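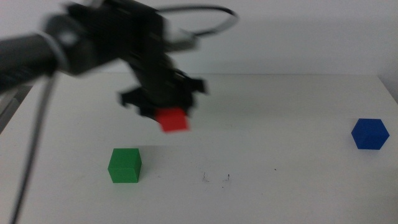

Skellura Bench Guide, Section 7: Running the three-cube stacking trial

Revised Oct 8, 2023

Read Section 6 first. If you have skipped Section 6, you will be back there by step 4 anyway, in a worse mood.

The trial compares two ways of teaching the arm to stack cubes. The first, called Grasach, learns from demonstrations alone. The second, Ojala, learns from the same demonstrations and is then allowed to correct itself when a grasp goes wrong. Both see the table through one fixed camera. Neither is told where the cubes are, and neither will thank you for helping.

7.1 Before you start

1. Wipe the table with a dry cloth. Small specks do not upset either method, as far as we can tell, but lumps of rubber do, and the one tends to become the other.

2. Check that the camera clamp is tight. Do not tighten it if it is already tight. Doing so moves the camera, and you will then need to repeat the calibration in Section 6.

3. Check that the cable loop over the wrist moves freely through a full turn in both directions. A loop that is too short will pull the wrist off its target. A loop that is too long will find something to catch on.

4. Load the calibration file. The status line should read READY. If it reads NEARLY READY, that is a fault code, whatever it sounds like. Return to Section 6.

Caution: The emergency stop must be within reach of the person running the trial. Within reach of somebody else who has popped out for lunch does not count.

7.2 Setting out the cubes

5. Open the layout list and choose the next unused layout. There are 48. Please use them in order. Operators who choose their own favourites tend to like the easy ones.

6. Place the red, green and blue cubes on the marks projected by the set-up tool, then switch the projector off. Leaving it on gives the camera a set of cheerful little crosses to aim at, and your results will be splendid and useless.

7. Turn each cube to the angle given in the layout. A cube set square to the table edge when the layout asks for an angle makes a different and rather kinder test.

Note: The cubes wear at the corners. Swap the whole set together. A fresh red cube with two old companions gets picked up differently, and we lost most of April finding that out.

7.3 Running a trial

8. Select the method by its letter, G or O. The letters are shuffled by the software, so G may not be Grasach. Resist working out which is which. You will manage it within a morning, and then you will start rooting for one.

9. Stand clear of the table and press Start. The arm should lift the red cube first, place it on the green one, and then fetch the blue cube for the top.

10. Leave the arm alone while it is moving. It may pause above the table for several seconds with a cube in its jaws. The pause is allowed and is part of the timing.

11. When the arm returns to rest, score the trial as STACKED, PARTLY STACKED or DROPPED. A stack must stand by itself with the gripper clear of it. A stack that falls over while you are writing STACKED is scored as DROPPED.

12. Save the camera stills even if the trial failed. Fast moves will blur the arm, and often the cube with it. Keep those stills too. The training set is full of them, and both methods have to cope.

Caution: If a cube leaves the table, press the emergency stop before going after it. The arm has no opinion about where your head is.

7.4 What to expect

The full run at Brarnville came to 243 trials for each method, using a training set of 1649 demonstrations. Ojala finished more stacks than Grasach, mainly by having a second go at cubes it had gripped near one edge. On layouts where all three cubes stood well apart, there was little to choose between them. On layouts with two cubes almost touching, both methods did badly, and Ojala took longer about it.

If your own results show Ojala stacking every time, check the projector (step 6). If they show neither method stacking anything, check the camera clamp (step 2) and ask who has been tightening it.

Go to Section 8 for packing up the results folder.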